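Flesovance 양팔 작업대 안전 운용 지침서(개정판) 검토 의견

Brestetley 자동화기술센터 장비평가실
2018년 7월 13일

1. 검토 대상

본 검토는 Flesovance가 소형 양팔 로봇 작업대와 함께 배포하는 안전 운용 지침서 개정판을 대상으로 한다. 초판은 설치 절차에 지면의 대부분을 할애하여 일상 운용 규칙이 부족하다는 지적을 받았고, 지난 2월 개정판이 배포되었다. 당 평가실은 Stadham 실습동의 작업대에 개정판을 적용하고, 운용 기록 671건을 기존 Harms 점검표에 따른 기록과 대조하였다.

2. 구성과 표기

개정판은 작업 전 점검, 운전 중 준수 사항, 정지 및 복구, 기록 관리의 네 장으로 이루어져 있다. 의무 사항은 “하여야 한다”, 권고 사항은 “하는 것이 바람직하다”로 구분하여 표기하였으며, 이 원칙은 본문 전체에서 대체로 지켜지고 있다. 다만 부록의 점검 양식에서는 두 표현이 혼용되어, 해당 항목이 필수인지 작업자가 판단하기 어렵다. 용어 번역도 고르지 않다. 같은 부품을 본문에서는 “그리퍼”, 부록에서는 “집게부”로 적고 있으므로 차기 개정 시 통일이 필요하다.

3. 속도 및 접근 규정

사람이 작업 구역에 손을 넣을 수 있는 상태에서는 설정 속도의 80%를 넘지 못하도록 한 조항은 완화할 여지가 없는 최소 기준으로 보아야 한다. 당 평가실의 내부 기준은 이보다 엄격하며, 교시 작업 중에는 별도의 저속 모드만 허용한다. 개정판에 저속 모드의 진입 조건이 명시되지 않은 점은 이번 검토에서 확인한 가장 큰 미비점이다.

정지 후 복구 절차는 초판보다 크게 개선되었다. 비상정지 해제와 동작 재개를 별개의 조작으로 분리하였고, 재개 전에 양팔의 위치를 육안으로 확인하도록 하였다. 파지 중인 물체의 처리 순서도 새로 포함되었다.

4. 점검 주기

정기 점검 주기는 누적 운전 2,000시간으로 정해져 있다. 시험에 사용한 작업대의 누적 운전은 3,203시간이었으며, 첫 점검 시기를 넘긴 장비에 대한 경과 규정이 없어 제조사에 서면으로 질의하였다. 회신은 받았으나 그 내용이 지침서에 반영되지 않은 상태이므로, 도입 기관은 자체 규정으로 이를 보완하여야 한다.

5. 작업면 및 배선 관리 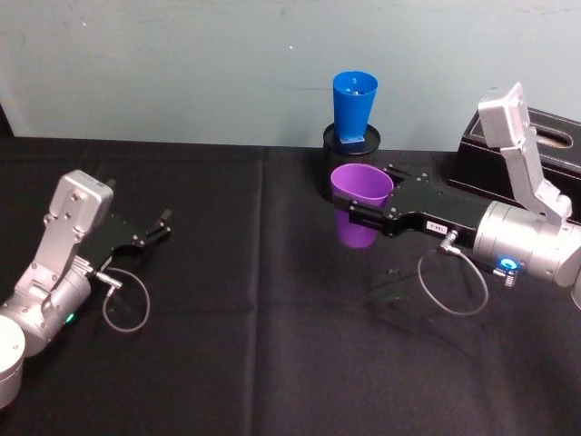

작업면 관리 조항은 개정판에서 새로 마련된 부분으로, 바닥재의 상태, 물체 배치, 케이블 여유 길이를 한 장의 점검표로 묶었다. 조항의 취지는 타당하나 판정 기준이 정성적이다. 검은 천을 깐 작업면에는 접힌 선과 주름이 남아 있는데, 지침서는 “평탄하게 유지하여야 한다”고만 규정하여 어느 정도의 주름까지 허용되는지 알 수 없다. 양쪽 그리퍼 부근에서 천 위로 늘어진 회색 케이블 역시 “충분한 여유”라는 문구만으로는 적합 여부를 가리기 어렵다. 물체 배치 항목에는 검은 망 용기 위에 파란 컵을 올려 둔 것과 같은 적층 배치에 관한 기준이 없다. 그 바로 앞에서 다른 팔이 보라색 컵을 다루는 작업이라면 최소 이격 거리를 수치로 정하여야 한다.

6. 종합 의견

Flesovance 개정판은 기본 지침으로 채택할 수 있는 수준에 있다. 당 평가실은 저속 모드 진입 조건, 점검 경과 규정, 작업면 판정 기준을 내부 부속서로 보완하는 조건으로 채택을 권고한다. Harms 점검표는 부속서가 확정될 때까지 병행하여 사용한다.

판정: 조건부 적합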